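Cumau Field Water Testing Kit

For clinics, schools and small waterworks that need an answer the same day

We've been building the Cumau kit in our Zirodbridge workshop for a good while now, and we still get a bit excited when a new batch goes out of the door. It is a case you can carry in one hand, with everything a health worker needs to check whether a well, tank or standpipe is carrying the sort of bacteria that make people ill. No mains power and no laboratory bench – you can run it off the bonnet of a car if you have to, and we have!

The idea is simple. Fill the sample bottle to the line, tip in a sachet, shut the lid and leave the bottle in the warming block overnight. In the morning you compare the colour with the card. If it has changed, close the source or start treating the water, and send a second sample to your district laboratory to find out exactly what is in there. The kit won't name the germ for you. It tells you there is a problem, and it does so while the rest of the paperwork is still on its way. 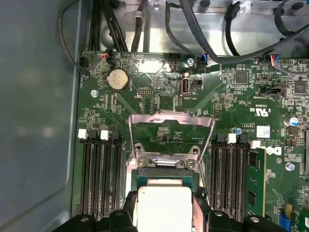
A processor held just below its socket, with the metal load plate raised.

What's in the case

Warming block with 8 bottle wells
Rechargeable battery and mains charger
20 sample bottles, reusable after boiling
300 test sachets
Chlorine strips and a turbidity tube
Colour card, waterproof marker, logbook
Cleaning brush (the long one, people kept asking)

The block is the part we're proudest of. It holds its temperature through a cold night in an unheated storeroom, and the wells are deep enough that the bottles don't rattle when you move it. The lid has a proper rubber seal, and the catches can be worked with gloves on.

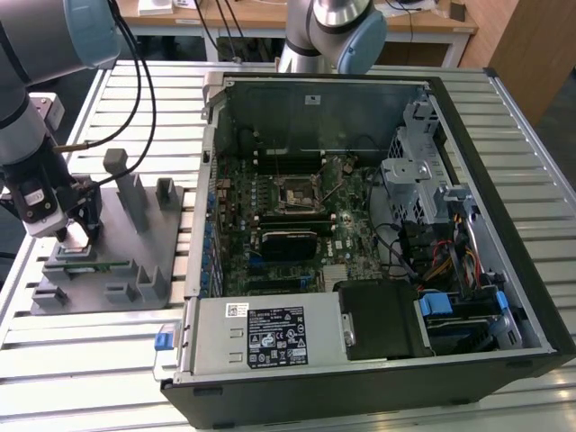
Sachets keep best somewhere dry and out of the sun. They don't need a fridge, which makes a huge difference if you're a day's drive from one. Once a pouch has been opened, fold the top over twice and use the clip. We print the expiry date on the pouch and again on each sachet, so loose ones in a pocket can still be checked.

The Maluleke software

If you look after a lot of water points you'll probably want Maluleke, our record-keeping program. It goes on an ordinary office computer and holds up to 900 water points, with the results for each shown as a plain calendar. Two bad results in a row turn the entry red. You can type results straight from the logbook or bring them in from a spreadsheet, and it prints a one-page summary that you can pin up at the clinic. It works perfectly well without the internet.

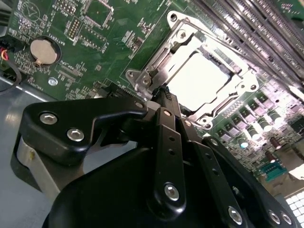
CPU socket and its retention frame on a green server board.

Version two adds rainfall notes, asked for by just about everyone who used version one. Being able to put a wet week next to a run of poor results is lovely to have, and it has already changed how we plan our own sampling rounds.

Using it safely

Wear the gloves. Treat every finished bottle as if it were dirty, even if the colour hasn't changed, and add bleach before you pour it away. Wash your hands afterwards with soap and clean water. Keep the case away from food.

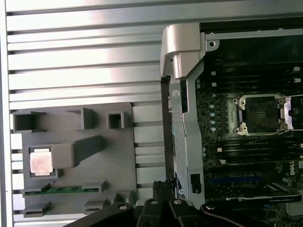
Refills are sold in the same pouches that come with the kit, and they fit the older grey case as well as the current one. Please check the lot number against your colour card when you order, as the card changed slightly and the old shades are a touch paler. We'll put a new card in for nothing if you mention it.

Orders placed now will be sent out in December. Training sheets come in the case, and extra copies are free.

Page updated November 23, 2020

Related items

Cumau refill sachets
Cumau spare battery and charger
Zanadlow chlorine dosing pump
Zanadlow handwashing stand
Maluleke upgrade to version two

Contact us | Delivery and returns | © 2020 Cumau, Zirodbridge | Back to top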